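Warordale platform

The Warordale platform is a low wooden stand for a standing humanoid robot, designed to raise the machine beside a bed, couch or workbench. Plans were first shared by the Giltari workshop, a members' shop in Mallstead, and the design is usually credited to Yae Hirano, although two earlier sketches in the workshop binder show much the same layout with no name on them. The word "platform" came into use later. Members had been calling it the step.

Background

Home builders who try household chores with a full-size humanoid often find that the arms meet furniture at an awkward height. A mattress is deep, and a robot on the floor beside it may have to bend at the waist to reach the far side, a posture many home-built controllers handle badly. The usual remedy is software. Hirano's plan uses lumber instead, and the introduction to the plan claims that this "solves bed height for good." No measurements are given to back up the claim. A robot that needs a stand at each piece of furniture has also lost much of the point of having legs, an objection raised at Giltari when the plan was first read out and never really answered.

Construction

The plan calls for softwood boards, screws and glue. It describes box sections set next to each other under a slatted top, with the slats running the long way. No finish is specified. The parts list allows 300 screws, which several builders have called wasteful, and gives a build time of two hours. Builders' notes kept at the workshop tend to put it at five, not counting the trip for wood.

Stiffness is the main weak point on paper. Slats spread a load well only if they are backed closely, and the drawing leaves the spacing of the supports to the builder. A foot that comes down on an unsupported slat can tip enough to upset a balance controller. The Aebischer variant, named for a side street behind the workshop, replaces the slats with a solid sheet and adds a raised lip on three sides. It is heavier and harder to move, and its supporters rarely mention that the lip can catch a toe.

Use

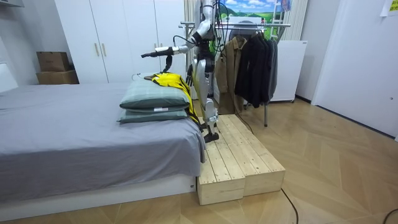
Page 3789

In a bedroom the stand goes directly against the side of the bed, with the robot on top and one arm extended over the sheet. Pillows and clothing can lie within a short distance of the hands, which makes the position look convenient for tidying or laundry work. How convenient it is remains open. Still pictures are the evidence most often passed around for the platform, and a still picture cannot show whether a shirt was picked up, folded or dropped. Cables present a separate problem: a lead on the floor near the stand has to be routed clear of its edges, and the plan has nothing to say on the subject.

Claims that the platform makes a robot safer around furniture should be read with care. It adds height to any fall. The plan recommends an overhead line for early trials but treats it as optional, a choice Hirano defended in a July note to members on the grounds that most bedrooms have no beam to tie to.

Reception

Within Mallstead the design has been copied fairly often, partly for its low cost. Outside the town it is little known. A comparison between the slatted and solid versions has been proposed more than once, but no results have been published as of 14 October 2026.

See also

Aebischer variant
Giltari workshop
Work height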